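Home Storage and Small Kitchens
Handout for Unit 6: Bottles, Jars and the Upper Cabinet
Course notes by Ramiro Olmedo
Last revised 19 Jul 2020

Before you read this handout, please finish the measuring sheet from Unit 5. You need the inside height of each cabinet, the distance between the shelves, and the height of your own reach with a flat hand. Students who skip the measuring usually plan a kitchen for a person who does not exist.

1. What we mean by "liquid stock"

In this course I use the term liquid stock for everything that is poured: oils, vinegars, soy sauce and other sauces, syrups, cooking wine. It does not include milk or juice, which live in the refrigerator and are covered in Unit 8.

Liquid stock is difficult for three reasons. The containers are tall and narrow, they are used at very different frequencies, and they leave rings. A family can use oil every day and open a bottle of malt vinegar two times in the year, and still the two bottles stand next to each other because they have the same shape. Sorting by shape is the most common mistake I see in the May assignments. It looks orderly in a picture but it makes the cook move her arm too much.

Please sort by use first. Inside each use group you can sort by height.

2. The three zones

We divide the kitchen wall into zones by the body of the user.

Zone A is between the hip and the shoulder. In most kitchens this is the counter itself and the first drawer under it.

Zone B is between the shoulder and the end of the comfortable reach. This is normally the lowest shelf of the upper cabinet, sometimes also the second one for a tall person.

Zone C is everything above that, where you must stand on your toes or bring a step.

Liquid stock that is opened every day belongs in Zone A or at the front of Zone B. Weekly bottles go in Zone B. In Zone C we do not put any glass with liquid. This is a rule of the course, and plans which break it will be returned for correction. A full glass bottle held over the head with a stretched arm is heavier than it seems on the counter, and the grip is weak at this height.

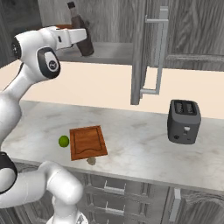

The shelf height matters here more than the depth. For each shelf, write down the free height and subtract the tallest bottle. The rest must be enough for the hand, because a bottle is taken by the body or by the neck and in both cases it is lifted a little before it comes out. If the free space is too small, the person tilts the bottle to bring it past the edge of the shelf above, and a cap which is not well closed will drip. Old kitchens from the Kileck apartments (see the floor plans from Unit 3) have shelves that cannot be moved, so in those plans you have to choose the bottles to fit the shelf. In newer kitchens you move the shelf pins.

Depth is the second question. Two rows of bottles are acceptable when the back row is only reserve, for example an unopened second oil. Three rows are not acceptable. The third row is forgotten, and in the pantry survey we read in Unit 4 this is where the expired products were found.

3. Light and heat

Oil and vinegar do not have the same needs, and students often treat them as one.

Oil should be kept from light and from heat. Dark glass helps with the light. It does nothing for the heat, so a dark bottle beside the stove is still in a bad place. The cabinet directly over the stove is also bad, even with a hood between. I know that many people keep oil there because it is near the pan. Move it one cabinet to the side and the walk is the same.

Vinegar is much more patient. It can stand at room temperature for a long time, with its cap closed, and a little cloudiness is not a sign that it is spoiled.

Soy sauce and fish sauce are salty and keep well, but the taste becomes flat after opening. If the household finishes the bottle quickly, the cabinet is fine. If not, use the refrigerator door. Read the label, it has priority over this handout.

Sweet syrups stick. Put them on a small tray which can be washed.

4. The working bottle

Many cooks buy a large container and fill a smaller one from it. I call the smaller one the working bottle. It stays on the counter, in Zone A, and the large container can stay low in a base cabinet where its weight is not a problem.

The working bottle should be easy to take with one hand, because the other hand is normally holding a spoon or a lid. Look for a body that is not too wide and for a neck with some length. Square bottles save space but are less comfortable for small hands. 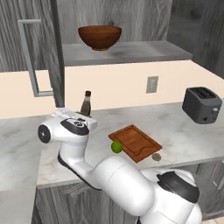

How many working bottles should a counter have? In class we discussed the Lollitz kitchen, where the counter is very short and the family cooks two meals each day. They kept 8 bottles outside, and the free length for cutting vegetables was smaller than the cutting board. After the new plan there were 3: oil, soy sauce and vinegar. The rest went to the lowest upper shelf, on the side of the sink — this was the point where some of you did not agree with me, and I accept that the side of the stove was also possible.

Never fill a working bottle which still has old oil at the bottom. Finish it, wash it, let it dry completely with the mouth down, and fill it then. Drops of water in the oil are not dangerous in the cold bottle, but they make it spit in the pan.

Write the name and the date of filling on tape. Put the tape on the shoulder of the bottle and not under the base, where it cannot be read without lifting.

5. Trays, risers and turning plates

Trays are cheap and useful. A tray with a low border catches the rings and lets you pull the whole group forward. The Steter tray in our sample box is a good size for a narrow shelf. The Dal Bello one is nicer, but its border is high and it takes away free height, so measure before you decide.

Risers are for jars and cans. I do not recommend them for bottles. A tall thing on a step falls more easily, and the free height is lost again.

Turning plates work in corners. In a straight cabinet they waste the four corners of the space, and when they are turned fast the tall bottles at the outside lean. If your client already owns one, use it for low jars.

6. Exercise for this unit

Work alone or in pairs. Use your own kitchen or the plan on page 169 of the reader.

Make a list of all liquid stock. Beside each item write how often it is opened: daily, weekly, less.

Draw the wall from the front and mark Zones A, B and C for the person who cooks the most. If two people cook and their heights are very different, draw two lines for the end of Zone B and use the lower one.

Place every item in your drawing. For the upper shelves, write the free height and the height of the tallest bottle next to it.

Then cook one normal meal with the new arrangement and note each time when you reached for something in the wrong place. Do not correct the notes afterwards to make them look better — the mistakes are what we will talk about in class.

The drawing can be made by hand. Please use dark pencil, light pencil disappears in the scan.

7. Reading for next time

Reader, the chapter on refrigerator doors, and the short text on shelf lining. Bring the measuring sheet again, because Unit 7 is about base cabinets and you will need the column for depth.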